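Chapter 11
Keeping the Camera Steady: Tripods, Walls and Your Own Two Elbows

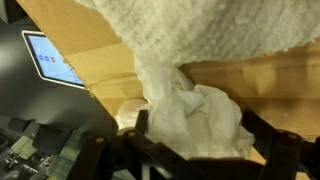

Before you begin

By the time you reach this chapter you will have spent a good while on light, and I hope you have started to notice it in places where you never used to look, such as the side of a bus shelter or the top of a cup of tea. We have talked about the aperture, which decides how wide the lens opens, and about the shutter, which decides how long it stays open. What we have not yet talked about is what happens to your picture while that shutter is open and you are standing there breathing, shifting your weight and wondering whether you locked the front door.

It happens to all of us. You come home from a lovely evening walk, you put the pictures up on a larger screen, and everything you were so pleased with on the back of the camera has gone a little soft, as though somebody had rubbed it with a sleeve. Most beginners blame the lens. A few blame the focus, and now and then they are right. But far more often the camera simply moved, and once you know how to spot that sort of blur you will find it in a great many old pictures (I went through a whole album of my own one wet December and had to stop for a biscuit).

What you will learn

By the end of the chapter you should be able to:

- tell camera shake apart from poor focus and from a moving subject
- work out a sensible slowest shutter speed for holding the camera by hand
- stand, kneel and lean in ways that give you a steadier picture
- choose a tripod that suits the pictures you take and the distance you are willing to carry it
- set a tripod up on stairs, sand and sloping ground

Words to look out for

Camera shake: blur caused by the camera moving during the exposure.
Centre column: the upright post in the middle of a tripod, which can be raised to gain height.
Head: the part on top of the legs that holds the camera and lets it tilt and turn.
Remote release: a button on a cable, or a wireless one, that fires the shutter without your touching the camera.
Monopod: a single leg, used for quick support when three would be in the way.

A story to start with

Zodwa Sithole was in one of my evening classes some years back, and she had set her heart on photographing the old footbridge at Cadgate just after sunset, when the lamps come on and the river still has a bit of blue left in it. She went there on her own with a decent camera and no tripod, and took her pictures at half a second, holding her breath for each one until she felt quite dizzy. When she brought them in, every lamp on the bridge had turned into a small bright tick, like the marks a teacher makes in an exercise book.

We looked at them together for a long time, because they were such useful failures. All the ticks pointed the same way. If the focus had been wrong, each lamp would have become a soft round blob. If the lamps themselves had been swinging in the wind, the railings beside them would have stayed sharp. Since lamps, railings and far bank had all slid in the same direction by much the same amount, it had to be the camera that had moved, and from the shape of the ticks we could even tell that she had pushed it downwards as she pressed the button.

She went back with a borrowed tripod and, to her great annoyance, got a second set of blurred pictures. The bridge bounces! Every time somebody walked across, the tripod bounced along with it. On her third visit she set up on the bank instead, waited, and came away with the picture that now hangs in her hallway. I tell you this partly to encourage you and partly to make the point that a tripod is only as steady as whatever it is standing on.

11.1 How slow is too slow?

There is an old rule of thumb which says that the slowest speed you can safely hold by hand is one divided by the focal length of the lens. With a 100 mm lens, that gives you 1/100 of a second. With a longer lens you need a faster speed, since a long lens magnifies your wobbles along with everything else.

Please treat this as a place to begin. It was worked out for full-sized film cameras and modest prints, and if your camera has a smaller sensor you should use the equivalent focal length, which we met earlier in the book. Many cameras and lenses now have stabilisation built in, and it can help you a good deal with slower speeds. It will do nothing at all about a child running past or a branch moving in the breeze, so do keep in mind which kind of blur you are trying to cure.

Try it yourself

Find a page of newsprint and tape it to a wall in ordinary room light. Stand far enough back that the page fills your viewfinder. Take a picture at the speed the rule suggests, then halve the speed and take another, and carry on halving until the letters fall apart. Do the whole run twice: once standing as you normally would, and once with your elbows tucked into your ribs and your shoulder against a door frame. Write down the slowest speed that gave you readable print each time, and keep the note in your camera bag. Your own number is worth far more to you than anybody else's, and it will change with tiredness, cold hands and strong coffee.

11.2 Borrowing support from the world

You do not need to spend any money to be steadier than you are today. Walls, gateposts, the backs of benches and the roofs of parked cars (your own, please) will all do the job. A folded jumper on top of a wall makes a very good cradle for a lens. If you set the camera down and use the self-timer, even on its shortest setting of 2 seconds, your finger will be well clear by the time the shutter opens.

We shall start with the body, as it is the one support you can never leave at home. Stand with your feet a little apart and one slightly in front of the other, put your left hand underneath the lens with the palm facing up, and bring the camera to your face instead of pushing your face towards the camera.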